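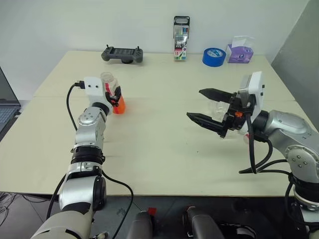
Two robot arms at a white-topped table, one holding a transparent bottle upright

Hestley Rovers Football Club is a semi-professional soccer club based in the river town of Hestley. Known as the Ferrymen, the club plays in blue and amber and has one of the loudest home crowds in its league.

History
The club grew out of a works side at the Martinelli cannery and played its first seasons on a sloping paddock behind the rail yard. It climbed through 4 divisions in 15 years, a remarkable rise for a town this size, and has never been relegated.

Its greatest day came on May 1, 2021, when Rovers beat their old rivals Zillport Athletic in the Iseck Cup final. Captain Ginevra Bianchini, a tireless centre midfielder, scored from well outside the box in extra time, and the goal is still a favourite with supporters of both colours.

Ground
Home matches are played at Ferry Road, where the record attendance is 3,218, set in a cup semi-final against Zillport. The covered terrace at the river end holds the sound wonderfully on a cold night.

Rivalry
Meetings with Zillport are called the Bridge Derby. Rovers once won six in a row.

See also
Iseck Cup
Zillport Athletic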